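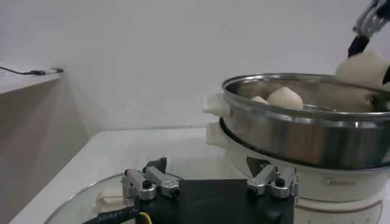 Vol. 4, No. 3

Home Current Issue Archive For Authors Contact

4.2 Handling soft food with two arms

Readers who have ever tried to pick up a steamed bun with kitchen tongs will know the trouble we had in mind when we chose this task. A bun gives way under the fingers, and a grip that suits one may well dent its neighbor. We trained the Vumlow policy on 2,000 demonstrations of the steamer task, all driven by hand by Leopold Gasser and our patient colleagues at Isania, and we remain very grateful for their time.

The work is shared between the arms. The left arm deals with the glass lid, and the right arm moves buns between the steaming tray and a large oval plate. Each wrist carries its own small camera, and we found these views a great help in the last few inches above the steel rim, where the head camera alone tended to misjudge the height – a fault that took us most of January to track down.

We also held back 19 bun placements that the policy had never met in training. The baseline, Najjar, did well with buns near the middle of the tray but grew clumsy close to the rim, while Vumlow kept a steadier hand in both places. Figure 3 shows the table with a bun on the plate, two on the tray, and the left gripper at the edge of the lid.

Figure 3. The steamer task from the head camera. 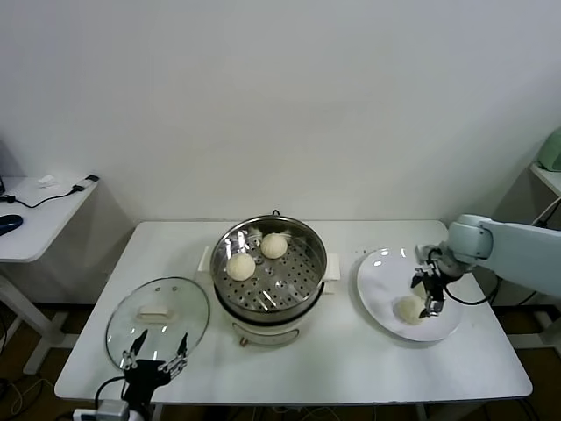
4.3 Grip force and dented buns

We pressed on next to the question of how hard the fingers should close, using the Stiremach force readings from both arms.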